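Forum > Simulation > Controllers and grippers

Thread: Position vs impedance control for soft stuff on a bed

marlow_bench
I'm comparing two controllers for the same arm in our bedroom sim before we spend money on hardware. One is the stock position controller that ships with Gistness. The other is the impedance controller from the Sketari package. Gripper is the Gimell two-finger in both cases, same camera pose, same seed list. Stills from the bedroom set, with the blue bed cover and the box on it:
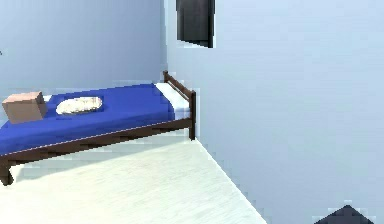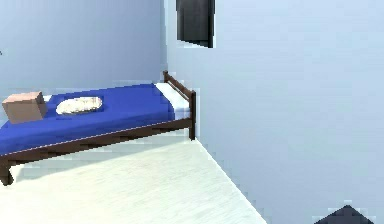 What stiffness should I start with for picking up something flat and soft from a mattress?

Start at 400 N/m in the vertical axis and 700 in the other two. Low vertical stiffness lets the fingertips press into the surface a little without the contact solver kicking them back out. If the fingers skate sideways before they close, raise the lateral number first and leave vertical where it is. That is the setting I used for the numbers below.

150 episodes per controller, flat object only. Impedance got 124 good picks, position got 81. Most of the position failures were the fingertips stopping just above the cover and closing on nothing.

tdowel
What's the mattress in your sim? If it's a rigid body with a blue texture then you're comparing how two controllers deal with a hard table. I wouldn't read much into 124 vs 81.

marlow_bench
It's rigid with a compliant contact layer. Not a full soft body. I tried the soft body and it ran at a quarter of the speed.

tdowel
Then I'd say so in the first post. Compliant contact flatters impedance control. You may see the gap close on a real bed.

Hưng Quách
I disagree with tdowel on this. We ran the Bạch arm on a real mattress in January with both kinds of controller and position control did worse there than in sim. The real surface height moves every time you touch it, so a fixed target height is wrong by the second pick. Impedance doesn't care as much.

One thing to check: did you tune the approach height for position? If you left it at the default you handicapped it.

marlow_bench
Left it at default. Fair point. I'll sweep it.

petrarail
Are you doing the box too? For rigid objects I'd expect position control to win or tie, and it's a lot less to tune. We switch controllers by object and it works fine. The switching code is 20 lines.

tdowel
Switching by object means your classifier has to be right. I'd take one controller that is OK at both.

petrarail
Ours is right often enough. Depends what you're picking.

marlow_bench
Sweep is done. I dropped the approach height by 4 mm and position went from 81 to 103 out of 150. Any lower and the arm starts tripping the force limit. Impedance is still ahead but by less than I first posted. Also reran impedance with lateral at 724, which is what the Sketari config file has, and got 125. No real difference from 700.

Box runs are going overnight, will post Thursday.

Hưng Quách
Please log peak contact force for both if you can. Pick rate alone won't tell you which one is going to wear out the finger pads.

marlow_bench
Already logging it. The files are big so I'll put up the summary only.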